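Lilitz workshop puts its robot arm budget to the test before buying

01/10/2018

Lilitz is getting closer to buying its first robot arm, and the mood in the packing workshop is a good one. After a winter of reading quotes, the company has moved on to watching cubes get picked up and put in a basket, and the planning group could hardly be happier with the change of pace.

The budget stands at $4,000 for everything that touches the table: gripper, spare fingers, mounts, cables and the table covering itself. The arm is a separate line and will be leased for the first season. Splitting the money that way was a hard sell last spring, when the first plan lumped it all together and came back from the finance office with a lot of red ink on it. The new version went through in one sitting!

The gripper gets the closest look, as it should. It has the most joints and screws of anything on the list, and it will be opening and closing all day long. Lilitz wants a price for every wearing part in writing before an order goes out, down to the pivots and the screws that hold the linkages together.
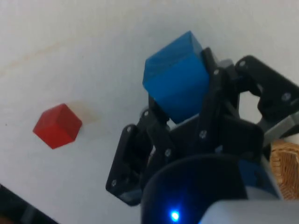

What the quotes say

Two suppliers are still in the running. Beltbridge has offered a complete kit for $1,474, with the gripper, a wrist mount and one set of spare fingers. Stuline came in higher, but its offer includes a day of setup help and a longer list of parts kept in stock. Both are well inside the limit, which leaves room for the things that first-time buyers tend to forget - cable ties, a decent power strip, a second basket for when the first one is full.

Delivery is where the offers really part ways. Beltbridge says 4 weeks. Stuline says 8, and would like the order confirmed before it sets any parts aside. For a workshop that hopes to have the cell running in March, those extra weeks matter, though the planning group says it would live with them if the support is as good as promised.

The job chosen for comparing equipment is about as plain as they come. Red, green and blue cubes start out on a cloth-covered table, and the arm has to lift them one by one and bring them to a wicker basket. It's cheap to set up and easy to repeat, and anyone walking by can follow it without a word of explanation.

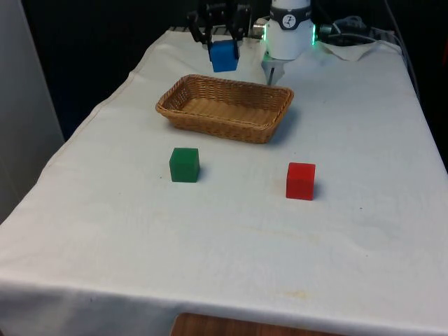
A simple job like this also makes it much easier to write a shopping list. The group has drawn up a sheet with a line for each thing the job calls for: how wide the fingers must open, how far the arm must reach past the rim of a basket, how much table has to stay clear, where the cables should run. Each quote is then read against that sheet. Extras that don't match a line go into a separate column, and so far that column has saved a fair bit of money. A fancy tool changer was the first thing to land there, followed by a second set of mounts in a different size.

Floor space has been worked out too. The cell will go at the end of the packing line, in the spot now used for flattened cartons, and the power outlets there are already on the electrician's list. Training time has its own line in the plan, paid at the normal rate, so people can learn the controls during their shifts and take their time over it.

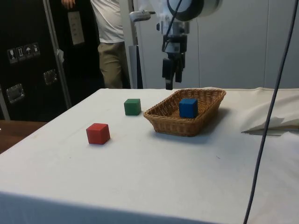

Mulder, the packaging firm across the yard, went through its own first purchase last year and remarked that Lilitz should set aside more for spare fingers than it thinks it needs, and order them along with the gripper to save on a second delivery charge. The advice went straight into the plan, with the amount for spares raised the same afternoon.

The final choice between the two offers is expected once Stuline has sent its parts list. The lease for the arm is ready to sign, and the sign-up sheet for the first training session already has names on it.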